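1/ Switched our tennis club's beginner group to used balls in April. Posting what I learned about ball wear, in case anyone else runs a small club on a tight budget.

2/ We play at Harmont, four hard courts, no lights. Last year we went through 573 balls. Most were opened for one match and then sat in a hopper.

3/ A pressurized ball starts losing bounce once the can is open. The rubber core leaks slowly whether you hit it or not. A ball left in a bag for a month is not a fresh ball.

4/ The standard test is a drop from 100 inches onto a hard floor. A new ball should come back up to a bit over half that height. I taped a mark on the garage wall and filmed the drops on my phone.

5/ Felt is a separate problem. Hard courts strip it. A bald ball flies faster and takes less spin. A fluffed-up one slows down and feels heavy on the arm.
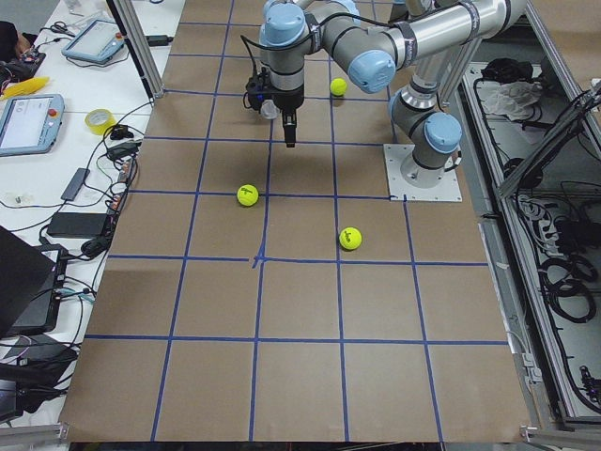
Three tennis balls on brown paper, blue tape grid.

6/ I sort into two bins now. Good bounce and decent felt goes to the Fliso ladder matches. Everything else goes to beginners and the ball machine.

7/ Beginners did fine with the softer ones. Rallies got longer. Two of the stronger players complained and moved up to the other bin, fair enough.

8/ Tried a pressure tube from Corkon for 14 days on a set of old balls. Some bounce came back. The worn felt didn't, so I'd only bother with balls that still look OK.

9/ Dead balls: keep them out of the recycling cart, our hauler won't take them. The animal shelter on Wegener took almost 11 pounds of them. Call first.

10/ Next I want to try pressureless balls in the machine. If you've used them for a full season on hard courts, tell me how the felt held up.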